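# Marbled Tabletops: Frequently Asked Questions

Answers for customers of the Prelwood showroom in Goldale.
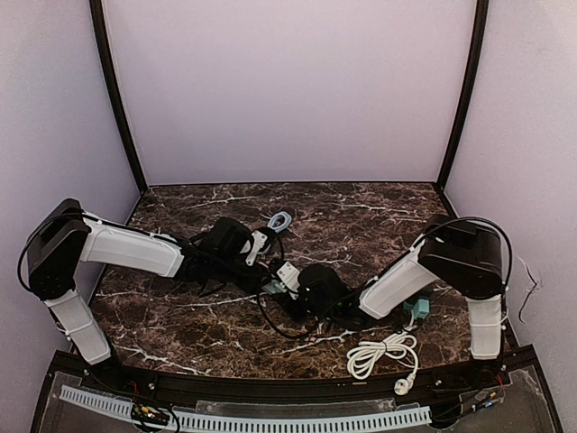 Dark brown marbled top with white and pale pink veining, against light panels.

## Choosing a pattern

**Will my top look the same as the one in the photo?**

It will be close in color. Veins fall differently on every top, and the reddish brown patches can be larger or smaller. If the position of a particular vein matters to you, come in and pick the top yourself.

**Does a dark top make a small room look darker?**

It can. Light walls help a lot. Pale gray, lavender and pink all sit well with the browns, and the pink in the veins shows more next to a pinkish wall. Take a sample home and look at it in the evening with your lamps on.

**How do I get samples?**

Samples are free at the counter, up to 3 per household. We mail them on request. Please return the large sample boards within two weeks.

## Sizes and ordering

**What depths do you stock?**

Stock tops are 500 mm and 700 mm deep. Anything else is cut to order and can't be returned.

**Can a top be cut narrower at the back?**

Yes. We cut tapered tops for alcoves and corners. Send us the width at the front, the width at the back and the depth. Measure each one twice, at table height. Walls are often out of square, and a measurement taken at the floor won't always match.

**Do you supply the wall panels too?**

We sell plain panels in the Fairweather range, in light colors only. Order them together with the top if you want everything on the same truck.

**How long does an order take?**

Stock sizes are usually ready in two or three working days. Cut tops take more than 3 weeks. Orders for cut tops placed after 31st October will be made in the new year.

## Care

**What should I clean it with?**

Warm water, a little dish soap and a soft cloth. Dry it afterward. Streaks show on dark patches before they show anywhere else.

**Can I use Wokent polish?**

Yes, but sparingly. Try it on a back corner first.

**Can I put hot pans on it?**

No. Use a trivet.

**I have a scratch. Can it be repaired?**

Light scratches can often be buffed out. For a deep one, send a photo taken in daylight along with your order number, and we will tell you whether it's worth a visit.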